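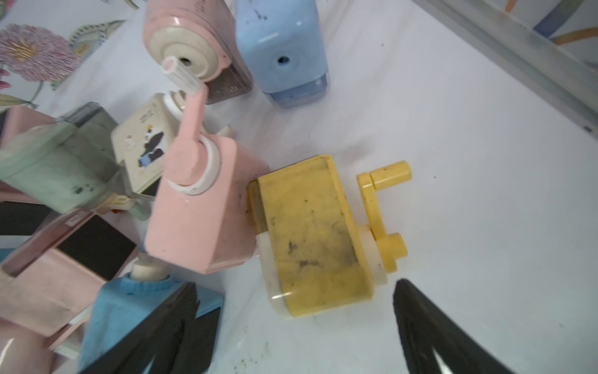
Hanging paper in rooms with poor walls

Oct 9, 2019

Several members wrote in after the last issue to ask about seams opening up on papered walls once the heating comes on. Hoi-yan Tai, who ran the wall preparation class in Villanueva, has gone through the letters with me, and most of them describe one of two faults. The first is paste that dried too fast. The second is a wall that was never sealed.

An unsealed plaster wall takes water out of the paste within minutes. The paper looks flat on the day and the edges feel firm. When the room warms up in the fall, the paper shrinks across its width, the weak bond at the seam lets go, and a dark line shows between two strips. Rolling the seam again does nothing at that point. The edge has to be lifted, fed with fresh adhesive from a fine brush, and pressed back with a damp sponge.

Sealing is simple enough. Thin the first coat of primer as the maker directs and let it dry overnight. Wet a fingertip and touch the wall in a few places. If the mark darkens at once, a second coat is needed. Old distemper has to come off completely before any of this, and a wall with gloss paint on it should be sanded dull and washed.

Matching a large floral is a separate problem. The bigger the bloom, the longer the repeat, and the more paper goes to waste at the top and bottom of each drop. On a drop match the second strip starts half a repeat lower than the first. Cutting alternate strips from two rolls keeps the waste down. Check that all rolls carry the same batch number before the first cut.

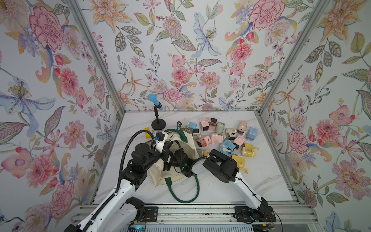
Large-scale floral on three walls, pink, coral and pale blue on a light ground.

Inside corners cause the most trouble. Few of them are plumb, and a full-width strip folded into one will crease or pull away later. Measure from the last edge to the corner at the top, middle and bottom. Cut the strip to the widest of the three figures plus 1/8 inch, hang it, and let the excess turn onto the next wall. The remaining piece is then hung to a new plumb line and laps over the turn. A small mismatch in the pattern is unavoidable. It shows least in a corner away from the door.

Vinyl-faced papers need a lap adhesive at this joint, as ordinary paste will not hold on vinyl.
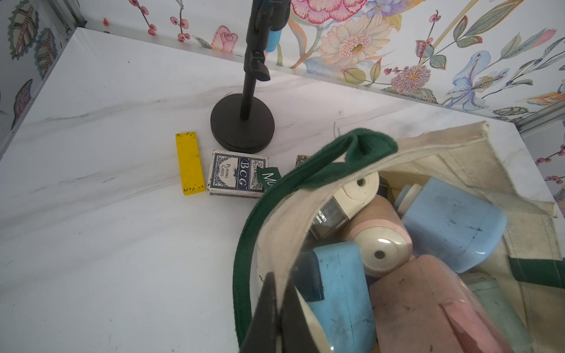 Begoñe Bermúdez asks whether lining paper is worth the extra day. On sound drywall, no. On patched plaster, yes – it evens out the suction and gives both layers the same movement. Lining paper is hung crosswise so that its seams never fall under the seams of the top paper. Leave it 16 hours before covering it, longer in a cold room.

Two notes on tools. The Flastier seam roller in the loan cabinet has a flat spot and should not be used on embossed papers. The long Gridon straightedge is back and can be booked again for up to 3 days at a time. Blades are not supplied with it. Change the blade after every strip or two, as a dull one drags wet paper and tears it.

The next class covers ceilings and stairwells. It meets in the Valtetti room and is limited to 13 places. Bring a plumb bob, a bucket and a sponge. Paste and primer will be on the table.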